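Uvasdale Community Dining Hall
@uvasdalehall
January 22, 2020

The Hall has completed its review of table setting for the shared evening meals. The findings are set out in this thread for members, regular guests and partner kitchens. (1/11)

The review covered 24 meals, beginning in July. Guests returned 187 comment cards. The most frequent remark concerned crowding at the long tables, followed by the time taken to lay and clear them. (2/11)

From next month every long table will be covered in brown paper before plates are set out. The paper replaces the cloths, which were costly to launder and seldom came back in time for the following meal. (3/11)

Tape will mark the paper into rectangles, with strips running both lengthwise and crosswise. Dark blue has been chosen because it remains easy to read under the evening lights. Tape should be pressed flat along its full length — raised edges catch on sleeves and serving spoons. (4/11)

Plates will be set inside the rectangles and kept clear of the tape. A plate that rests across a line takes room from two guests. Where a table has a middle strip, it is to be laid first, working from one end to the other. (5/11)
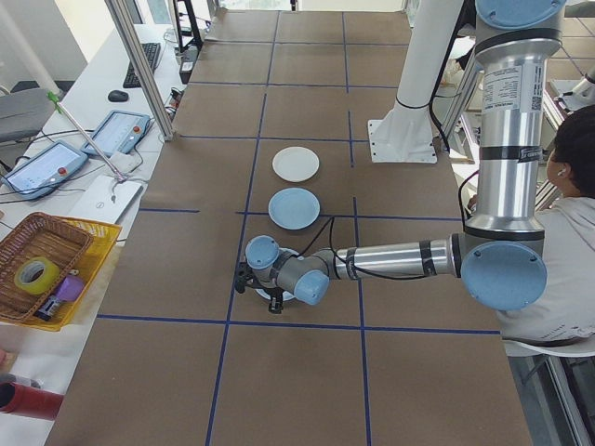 White and light-blue plates may be used on the same table. The Hall holds 361 plates in the two colors and has no plans to buy further stock this year. Requests for a single color will be considered for private bookings only. (6/11)

Several members asked whether the colors carry a meaning. At the Karkon Street kitchen, light blue is kept for guests who have told us of a food allergy. That practice will continue there. It does not apply at Uvasdale, where allergy meals are served with a name card. (7/11)

Chipped plates are to be taken out of use at once and placed in the crate beside the dish room door. They should not be returned to the shelf, even where the chip is on the underside. The crate is emptied on the last day of each month. (8/11)

Paper is to be changed after each meal. Clean sections may be folded and passed to the children's art room. Sections marked by food go in the compost bin with the tape removed. Members closing the Hall are asked to check the bin for tape before leaving. (9/11)

The Barenis Road and Mazandarani Room sites will adopt the same layout once their tables have been measured. Nine tables at those sites are narrower than ours and will need smaller rectangles. Until new guidance is issued, both sites should keep to their present arrangements. (10/11)

Printed copies of the table plan are available at the front office during opening hours. Comments on the new layout may be left in the box by the coat rack or sent as a reply to this thread. The Hall thanks all those who returned a card. (11/11)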